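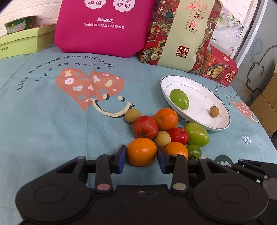
Chapter 4
Color That Comes Out of the Ground

Before there was a paint aisle, there was dirt, and I mean that as the highest praise! Almost every color a painter reached for in the old workshops of the Mesitia valley started as something a person dug up, scraped off, boiled down or burned. Look at a bright orange sitting on a teal-blue cloth and you already have the problem this chapter is about. Both colors seem to get louder when they sit side by side, and a painter who wants that same jolt on a panel needs two pigments strong enough to hold their own next to each other. The fruit does it for free. The painter has to go looking.

In Chapter 3 we stayed with the black and white pigments, chalk and charcoal mostly, and you learned to grind them on a slab until the grit stopped squeaking. Keep that slab handy. You will need it for the earths, which are the real heroes of the next 30 pages or so: yellow ocher, red ocher, sienna, umber, green earth. They are cheap, they last, and they forgive nearly every mistake a beginner can make. Yellow ocher even turns red if you roast it, and I have never had a class that didn't crowd around the pan to watch.

What happens in that pan is simple chemistry. Yellow ocher gets its color from an iron compound with water locked up inside it. Heat drives the water off, and what stays behind is a different iron compound, the same one that makes rust-red clay red. Go slowly and you can stop partway, which gives you a whole family of warm oranges between the two ends. Perla Palacios, who ran the pigment room at Arriaga for many years, kept 69 jars of roasted ocher on one shelf, all from a single bucket of yellow. Her labels gave only the roasting time. When students asked her for the name of a color, she handed them the jar.

Blues are harder, and blue-greens harder still. The earths give us almost nothing on that side of the wheel except green earth, which is lovely and soft and gets shoved around by anything brighter. For a teal with some muscle we have to turn to copper minerals such as azurite and malachite. Grind them too fine and they go pale, so everything you learned about patience with charcoal now runs backward. We will get to that in Section 4.3.

4.1 Reading a Lump of Earth

Start with a dry piece about the size of a walnut. Rub it on unglazed tile and look at the streak, not the lump. The outside of an earth can fool you badly, and the streak hardly ever does. Write down the color in your own words before you check it against the chart on page 192.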